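家庭用コンポスター「ルセック」を2シーズン使ってみた感想

環境にいいことをしたい、という気持ちはずっとあるんです。でも続かない。エコバッグは玄関に忘れるし、マイボトルは洗うのが面倒で職場の引き出しに入りっぱなし。そんな私が珍しく続いているのが生ごみの堆肥化で、使っているのがフェイゲルンド(Fagerlund)というメーカーの「Ruseck」というコンポスターです。読み方は「ルセック」でいいのかな。箱にはローマ字でしか書いていなかったので、うちではずっとルセックと呼んでいます。

きっかけは、脱成長だとかグリーン成長だとか、そういう本を立て続けに読んだことでした。経済が大きくなりながら環境負荷を減らせるのか、みたいな話ですね。面白いんだけど、読み終わると毎回ちょっと暗い気分になる。で、暗い気分のまま台所に立つと、三角コーナーに野菜くずが山になっているわけです。水を吸って重たいこれを、わざわざ車で運んで、燃料を使って燃やしてもらっているのかと思ったら急に気になってきて、その晩のうちに注文していました。勢いって大事!

まず本体の話から。ルセックは二槽式の回転タイプで、真ん中に仕切りがあって、片方に入れている間にもう片方を寝かせておけます。色は濃いグレー一色。正直、届いたときは「でかっ」と声が出ました。ベランダ置きもできると商品ページには書いてあったけれど、うちのベランダだと洗濯物を干すたびに体を横にしないといけません。結局、勝手口の横に落ち着きました。買う前に新聞紙か何かを床に広げて、置き場所の大きさを確かめておくのを強くおすすめします。私はやらなかったので。

組み立ては、説明書がわかりにくいです。図が小さいうえに、左右の脚がほとんど同じ形に描いてあって、私は一度全部組んでからばらしました。ネジの袋に番号が振ってあるのに、説明書の番号と対応していないところもある。六角レンチは付属していますが、手持ちのものを使ったほうがずっと楽でした。夕方4時に始めて、終わったころには暗かったです。慣れた人ならもっと早いんでしょうけど。

使い方そのものは簡単です。生ごみを入れて、乾いたもの(落ち葉、ちぎった段ボール、おがくずなど)を混ぜて、取っ手をつかんでぐるっと回す。これだけ。回すのは2、3日に一度くらいで足りている感じです。中身が増えてくるとさすがに重くて、片手では無理になりますが、回りはじめれば勢いでいけます。ロックのピンがちょっと固いのが難点かな。冬場に手袋なしで触ると指が痛いです。

におい。これはみなさん一番気になるところだと思います。最初の夏、私は完全に失敗しました。スイカの皮とそうめんの残りをどんどん放り込んで、乾いたものをほとんど足さなかったんです。7月のある朝、勝手口を開けたらむわっと来て、慌てて段ボールをちぎりまくりました。数日でおさまりはしたけれど、あのときの自分には「入れたごみと同じかさだけ乾いたものを入れろ」と言ってやりたい。それを守るようになってからは、ふたを開けたときに森の落ち葉みたいなにおいがするくらいで、隣の家からも何も言われていません。

虫もよく聞かれます。ゼロではないです。コバエは出ます。ただ、果物の皮を入れた日に上から乾いた土をひとつかみかぶせるようにしたら、ずいぶん減りました。卵の殻は砕いて入れたほうがいいです。そのまま入れると、堆肥ができあがったころにも殻だけきれいに残っていて、畑に撒くとなんだかゴミっぽく見えるんですよね。

さて、どのくらい減ったのか。数字が好きなので、一時期は台所のはかりで毎回量っていました。記録をつけていた期間に入れた生ごみがグラムで言うといちばん多かった日で1585グラム。これは親戚が来て大鍋をやった翌日で、白菜の外葉と大根の皮だらけでした。逆に普通の日で書き残してあるのが867グラム。毎日これだけのものを袋に入れて出していたのかと思うと、ちょっとぞっとします。とくに夏場は、収集日までの置き場に困っていたのが嘘みたいにすっきりしました。指定袋も一回り小さいサイズに変えました。

比べるために、友人宅で使っているダドホルム(Dudholm)の密閉バケツ型もしばらく借りていました。あちらは発酵用の粉を振りかけて漬け込むタイプで、場所を取らないのが最大の長所です。台所の隅に置けるし、肉や魚も少しなら入れられる。ただ、底にたまる液を抜く作業がどうにも苦手で……。それに粉を買い足さないといけないので、地味にお金がかかります。一袋1000円を超えるのを何度も買うことになるので、長く使うならルセックのほうが気が楽だなと思いました。マンション住まいの方ならダドホルムのほうが現実的でしょうね。庭がないと、そもそもできた堆肥の行き場がないですし。

電動の乾燥機タイプも検討しました。早いし臭わないし、魅力はすごくあるんです。でも、生ごみの量を減らすために毎日電気を使うのが自分の中でどうもしっくりこなくて。もちろん、焼却にかかるエネルギーと比べてどうなのかは条件次第だと思うし、使っている人を責める気はまったくありません。小さいお子さんがいて忙しい家なら、私だって迷わず乾燥機にすると思います。
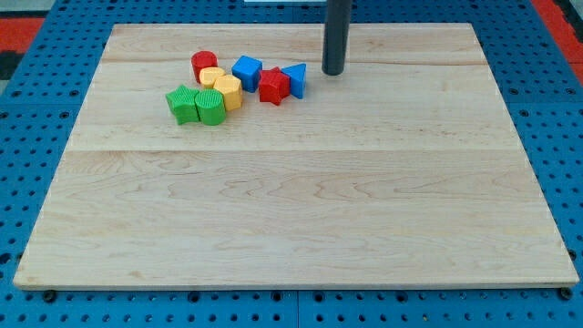
で、そのあたりの計算をちゃんとやろうとすると、すぐに迷子になるんですよ。本体はプラスチックなので、作るのにも運ぶのにも当然エネルギーがかかっています。それを何年使えば元が取れるのか。フェイゲルンドの冊子には再生プラスチック使用と書いてあるものの、割合までは書いていません。こういうところ、環境を売りにするならもう少し詳しく出してほしいです。問い合わせもしてみたのですが、返ってきたのは冊子とほぼ同じ文面でした。星をひとつ減らすとしたらここです。

耐久性については、二年目に入った今のところ大きな問題はありません。日の当たる側の表面が少し白っぽくなってきたのと、投入口のスライド扉がときどき引っかかるくらい。扉のレールに土が詰まるのが原因なので、古い歯ブラシでこすれば直ります。脚の部分の金具にはうっすら錆が出てきました。雨ざらしにしている私も悪いので、次の休みにグリムベルグ(Grimberg)の防水カバーを買おうかと考え中です。純正のカバーは高いんですよね。しかも裾が短い。

できた堆肥の出来ばえですが、これは満足しています。寝かせる期間は季節でかなり違って、夏に仕込んだものは秋口にはさらさらになっていたのに、冬のものは春になってもまだ玉ねぎの皮が玉ねぎの皮のままでした。焦らないこと、ですね。できたぶんはプランターのシソとピーマンに混ぜていて、特にシソがもう手に負えないくらい茂りました。毎晩シソです。冷奴にもシソ、そうめんにもシソ。

よかった点をもう一度書くと、電気がいらないこと、二槽あるので途切れずに使えること、部品だけ買い足せること。気になる点は、大きさ、説明書、ロックピンの固さ、そして素材についての説明が足りないこと。点数をつけるなら5点満点で4点です。

家の裏で野菜くずを回したところで、世界の排出量のグラフがどうなるわけでもないのはわかっています。本に出てくる大きな話と、私のバケツ一杯分のくずの間には、ものすごい距離がある。それでも、食べきれずに腐らせた小松菜を自分の手で入れるのはけっこう気まずいもので、買い物の量は確実に減りました。冷蔵庫の野菜室の底が見えるようになったのは、たぶん結婚以来初めてです。

最後に、これから買う方へひとつ。ミカンの季節に始めるのはやめておいたほうがいいかもしれません。うちは箱で買うので皮の量がすごくて、なかなか分解されないし、片側がすぐいっぱいになりました。春先、落ち葉の残りを集めておいて始めるのが楽だと思います。カバーを買ったら、また追記しますね。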